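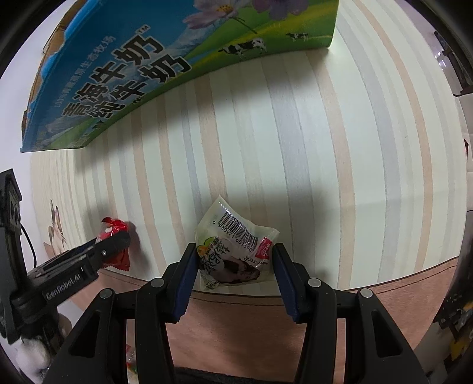 Kitchen table tips for people who record grasps at home

I've been putting snacks in boxes for money since February. My mother has stopped asking. If you've signed up to gather demonstrations with a pair of hand-held grippers, these are the things I wish the Trundex handbook had covered between its two chapters on passwords.

Save your boxes. Milk cartons, cereal cartons, whatever the last parcel came in. A torn edge is no reason to bin one, as the model will meet plenty of torn edges when it grows up. Do bin anything that smells.

Crinkly wrappers are the hard ones. Pinch them too tightly and you've made crumbs, which you then have to eat. Close the fingers slowly, stop when the packet stops sliding, and lift straight up. Wipe the finger pads with a barely damp cloth every 36 takes, or whenever they start picking up biscuits by charm alone.

Leave the tablecloth on. Tülin Dönmez, who checks my uploads, likes a bit of pattern under things, and stripes suit her fine. Smooth the big wrinkles and let the small ones be.
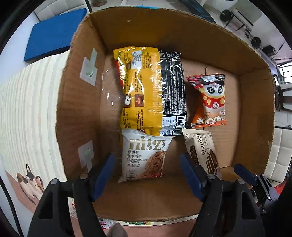

Mix your sizes. A big bag takes up most of the floor of a box and makes every other packet more interesting to reach. I shuffle mine after every 3 takes, otherwise my wrists learn the route and I end up recording the same grab until lunch.

Open the flaps right out before you start. Catching a knuckle on cardboard spoils the take, and so does what you say afterwards.

Keep the fumbles. Oluwaseun Babalola went through his first 100 recordings and deleted every one where he dropped something, then had to do them again. A drop followed by a second try is good material. Label it honestly and move on.

Stop when your thumbs ache. The batch I'm on wants 3000 takes and it'll still want them tomorrow.

Finally, buy snacks you don't like. I chose my favourites the first time and ran out of props by three in the afternoon.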